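Nappe rayée

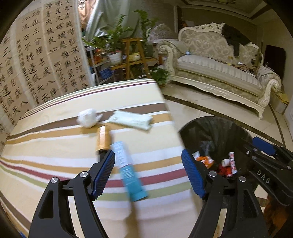
Dernière mise à jour : 19 décembre 2025

La nappe rayée est un linge de table dont le décor est formé de bandes de couleurs différentes, parallèles entre elles, obtenues le plus souvent au tissage. Elle sert à couvrir une table de repas, mais aussi une table de travail, de tri ou de rangement dans la maison. On la distingue de la nappe à carreaux, où des bandes se croisent à angle droit, et de la nappe imprimée, dont le motif est appliqué sur un tissu déjà fabriqué.

Fabrication

Dans un tissu à rayures tissées, les fils sont teints avant le tissage. Lorsque les couleurs sont disposées dans la chaîne, les rayures suivent la longueur de la pièce ; lorsqu'elles sont introduites par la trame, elles vont d'une lisière à l'autre. Le motif est alors visible sur les deux faces, avec parfois une différence de netteté selon l'armure. Dans un tissu imprimé, l'envers reste en général plus pâle.

Les fibres courantes sont le coton, le lin, le métis (chaîne de coton et trame de lin) et le polyester, seul ou mélangé. Le coton absorbe bien les liquides et se froisse au pliage. Le polyester sèche vite et garde moins les plis, mais supporte mal le contact d'un plat très chaud.

Décor et couleurs

Les fonds clairs, écrus ou crème, dominent dans les modèles d'usage quotidien. Les bandes y sont souvent de largeur inégale : une bande large sert de repère, des filets plus étroits l'accompagnent ou soulignent le bord. Les bruns, le bordeaux et les verts sourds comptent parmi les teintes habituelles. Le catalogue de la maison Drenerlow appelle « rayure de bord » la série de filets placée près de l'ourlet, terme repris ensuite par d'autres fabricants, dont Kuzmenko.

Dimensions

La nappe dépasse normalement du plateau sur chaque côté. Cette partie, appelée retombée ou tombant, varie de 21 à 40 cm selon l'usage. Une retombée courte convient à une table où l'on s'assied souvent. Pour une table longue, le sens des rayures modifie l'aspect de l'ensemble : disposées en longueur, elles l'étirent ; en travers, elles la divisent en segments et peuvent servir à aligner les couverts.

Usages hors du repas

Beaucoup de foyers laissent la nappe en place entre les repas. La table reçoit alors de petits objets en attente de rangement : tubes, flacons, sachets, papier froissé. Une corbeille placée contre la table facilite le tri des emballages. Dans son étude sur le linge domestique, Mansa Nartey range cet emploi parmi les « fonctions de dépôt » de la table commune. Fiifi Alhassan note de son côté qu'un fond rayé clair rend les petits objets plus faciles à repérer qu'un imprimé dense.

Entretien

Les miettes et les poussières sont secouées ou brossées avant le lavage. Une nappe de coton se lave le plus souvent à 40 °C, sous réserve des indications de l'étiquette. Les bordeaux et les bruns foncés peuvent dégorger lors des premiers lavages et se lavent à part. Une tache de crème ou de produit gras se traite au savon, à partir du bord vers le centre. Le coton neuf peut rétrécir ; la notice des nappes Curkance indique une perte de 2 cm par mètre au premier lavage, soit environ 2 %.

Le repassage se fait sur tissu légèrement humide, dans le sens des rayures, afin de ne pas les déformer. Les plis marqués par le rangement s'atténuent si la nappe est roulée sur un tube de carton.

Voir aussi

Chemin de table
Linge de maison
Molleton
Toile cirée

14 partages · 3 commentaires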